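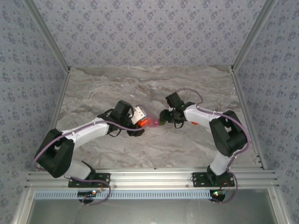 Small flowers on lavender-grey wallpaper, marble pattern on the floor.

Oct 12, 2011

1/ I want to write a few posts about old wallpaper, as I have spent my whole spring leave with it. I hope my English is good enough for the technical parts.

2/ Our house in Drondport was built in 1819. The front room had paper on every wall when we moved in, and under it was more paper. My husband said paint it. I said wait.

3/ I started behind the door with a flat knife and warm water. No steamer. I was afraid a steamer would take everything off together and I would learn nothing.

4/ We have 6 layers in that corner. The top one is thick and shiny and I don't like it. The third is brown stripes. The last one, against the plaster, has a small blue leaf and I love it very much.

5/ Flora Lindsay asked me how I keep the pieces. Between sheets of baking paper, under a heavy book, with the wall and the layer written in pencil on the back. Do not use tape. I used tape on the first two and I am still sorry.

6/ A correction to what I wrote last week: the glue was flour paste, so the soap was not needed. Thank you Nigel Clegg for telling me politely.

7/ Small repeating patterns are harder to match than big ones. I thought it would be the opposite. With a big flower you see at once where it belongs. With a small one you can be wrong by one row and you notice only at the ceiling.

8/ I wrote to a printer in Protuvstead who still makes paper by hand. She wants 180 dollars for each roll — I read the email two times. For one wall, maybe. For four walls we would eat only rice.

9/ So the plan is the blue leaf on the chimney wall and a plain colour on the others. Salim Tanui says grey. I say something warmer, the room gets very little sun in the afternoon.

10/ The plaster must dry before anything goes up, so I will do nothing until November. If someone has lining paper left over, please write to me. I can come and collect it.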